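Morberg Shared Workshop opens its home robot arm build to the public

PLUDMONT, February 2026 – A robot arm built from hobby motors, offcuts and a great deal of patience is ready to meet the neighbours. Members of the Morberg Shared Workshop will show their tabletop arm at an open night in the Khoury Street hall, and they would love people to come and have a go at the controls.

The project is called Hirkimari, and it started in a garage. Devendra Nishad wanted an arm that could put things away on a shelf, and he wanted to build it without a machine shop. The first version drooped whenever it reached past its own base. He brought it to Morberg in September, where other members pulled it apart, stiffened the shoulder and rewired the lot over a run of very long evenings.

The arm now has six joints and a gripper with two fingers, plus a small camera mounted at the wrist so the person driving can see what the fingers are doing. Three of the joints use motors that were already sitting in the workshop's spares drawer. The base bolts to any solid bench, and the whole thing packs into a tub that fits in the boot of a small car.

"I thought the motors would be the hard part, but it was the fingers," said Nishad. "We kept changing the shape and the padding, and every change meant going back and trying everything again. I loved it. You learn so much from a thing that keeps dropping what you give it!"

Soft items have taken up most of the recent bench time. They squash, they lean and they twist in the grip, so the group has been using plush toys to practise slow closing and gentle lifts. A plush ketchup bottle with a Heinz label has become part of that work. 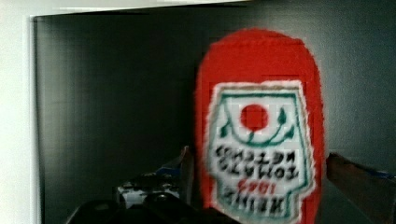 Do you need to know how to code to build one?

Basic wiring and a bit of patience will get you to a moving arm, and the workshop's starter program can be used as it is. People who want to change how the arm moves will pick up some coding along the way.

The open night will include a short talk on choosing motors, a table of early finger designs to handle, and time at the controls for all ages. Children under 12 will need an adult beside them while the arm is switched on. Entry is free.

Drawings, the parts list and the wiring notes will be available to take home on the night – bring a memory stick. The group is also after spare bench power supplies in working colour-coded condition, and anyone with one gathering dust is welcome to bring it along.

Media contact: Devendra Nishad, Hirkimari project, Morberg Shared Workshop, Pludmont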